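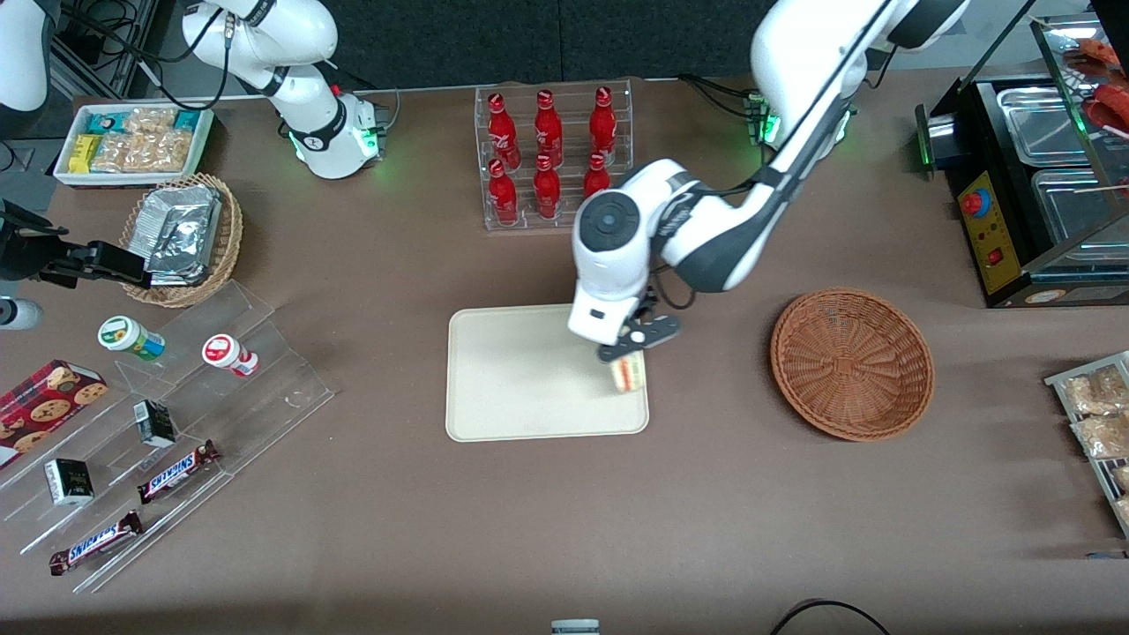 September 2022

Back to the Grindside coin tray. Gedeck's old catalog gives 28 silver pieces and calls them all Greek colonial, struck before 400 BC. I don't buy it. I count 16 that fit. The rest are too worn to call, and 2 look like later casts – soft edges, a seam on one of them.

The weights don't help his case either. He seems to have rounded everything, so I can't compare his list with mine. Reweigh the lot before anyone quotes him again.

Bratari label says "found near the temple wall." Which temple? Which wall? The July notes repeat the line and add nothing. The Győri copy has the same words in a different hand, so that makes one source, copied twice.

The founder story in the draft panel text needs a "said to be" in front of it. The date of 700 BC on the same panel has no reference at all. Left it blank for now.

To do: photos of both casts, edge on. Ask for the original Bratari slip, if it still exists.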